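Packaging and the Small Seller: Notes for Week 7
Serkham Evening Program in Small Business

Welcome back, everyone, and thank you for the lively talk last week about pricing (I went home with three pages of your questions, and we'll get to them, I promise). Tonight we turn to packaging, a subject most of us never think about until we have to pay for it.

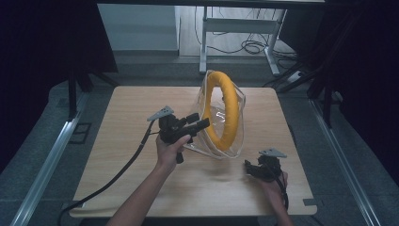 Let's start with what a package has to do. It protects the goods on the way to the customer, it tells people what they're buying, and it takes up room on a shelf or in a truck, and you pay for that room whether you notice it or not. New sellers tend to think about the first of these and forget the last one until the first shipping bill arrives.

Our main case is Mamholm, a shop selling bath toys and small gifts by mail. In its first year it packed everything in stiff boxes, at 43 cents apiece. They looked lovely! But many of the toys were soft and light and hardly needed a box at all, so the owners moved those over to plain clear bags at 12 cents. Please work out the saving on an order of 269 toys before you read on, and do it by hand if you can, as it sticks better that way.

You should have $83.39. Now, that is only the cost of the material. Mamholm also found that bagged toys were slower to pack at first, while the staff got used to them, and that gift buyers missed the box. By December the shop was offering both, with the box as a paid extra, and nearly 7 percent of customers took it.

Keep in mind, too, that clear bags show the product — dust, dents and all. If your color varies from batch to batch, the buyer will see it.

For next time, read the Saludo case in your packet and compare it with Idex, where the packaging cost more than the item inside. Bring one package from home, empty please, and be ready to tell us what you think it cost and who you think paid for it.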